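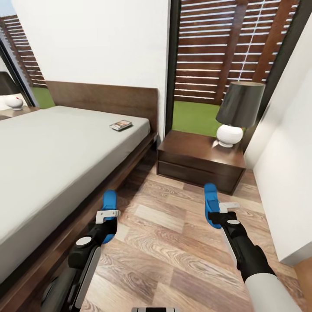
Bedroom render: Sellon Property Care

Rental Bedroom Walk-Through: Checklist With Comments
Flilden Court, Unit 13
Inspected Tuesday, 9:40 a.m. Tenant at work, tenant's cat in attendance.

OK means OK. FIX means somebody has to do something. WATCH means somebody should do something and we all know how that goes.

Smoke alarm, ceiling: FIX
Present, which puts this unit ahead of its neighbour. Test button produced a sound like a budgie clearing its throat. New battery on order. If it still mumbles, replace the whole alarm.

Window, opening and latch: OK
Opens fully, closes fully, locks. The previous report called it "temperamental." Somebody has since met it with silicone spray.

Window, fly screen: WATCH
Small tear in the lower corner, repaired with a sticking plaster. Holding well. Not an approved repair.

Blind cord: FIX
Cleat missing, cord hanging loose in a long loop. This was on the April report as well, in the same words, and I have saved everyone time by copying them across. Secure it to the wall, out of a child's reach, before the end of the week.

Power points: WATCH
Both tested, both live, no scorch marks. One is feeding a power board that is feeding a second power board. Left a note. The note is my third.

Heater: OK
Thermostat clicks, element warms, clearance of a metre on all sides apart from the cat, who was asked to move and declined.

Bedside lamp: OK
Cord sound, plug sound, shade sitting clear of the bulb.

Bed frame and slats: OK
Bolts tightened at both ends. Squeak persists and is now considered a feature of the tenancy.

Tall furniture anchored to wall: FIX
Wardrobe is not anchored. Bracket found in the wardrobe, in its original bag, with the screws. Colour of bracket matches nicely.

Walls, damp and mould: WATCH
Meter reads dry except behind the wardrobe, where it gave me 326 and then a low-battery warning. Will recheck with the Zimow meter, which has its own problems but different ones.

Door and exit path: FIX
Door opens only as far as the laundry basket behind it. Clear to full swing.

Hallway light outside bedroom: OK
Works. Flickers on humid days, according to the tenant's email, subject line "Flicker (again)".

Items marked FIX to be done within 5 working days. Blind cord first. Keys returned to the Steinarsdóttir Street office, top drawer, under the takeaway menus. Cat remained on premises.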